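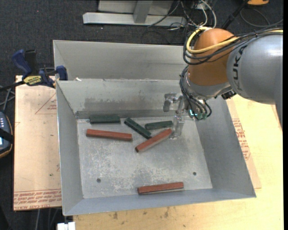 Green and red blocks in a gray sheet-metal bin

Sheet-metal bin

A sheet-metal bin is an open or closed container made from thin metal sheet, which is cut, bent and joined at the corners. It is used in workshops, warehouses and kitchens for keeping small goods or parts together.

Most bins are made of steel. The flat sheet is cut to a pattern, and the walls are then folded up on a press. Corners can be welded, riveted or only folded – the last way is the cheapest, but such a corner does not hold liquids well. The upper edge is often rolled so that it does not cut the hand.

In the town of Clitham the making of bins was for a long time a home trade. The Clegg works, opened by the river, employed 210 people at its largest and sold a model 318 mm long, known locally as the "long Clegg". Kaisu Salminen has written a history of the works, where she describes three methods of folding the corner.

Painted bins should be washed with mild soap. Scratches are covered with paint soon, before rust can spread under the edge.

See also: Galvanizing, Press brake, Tinware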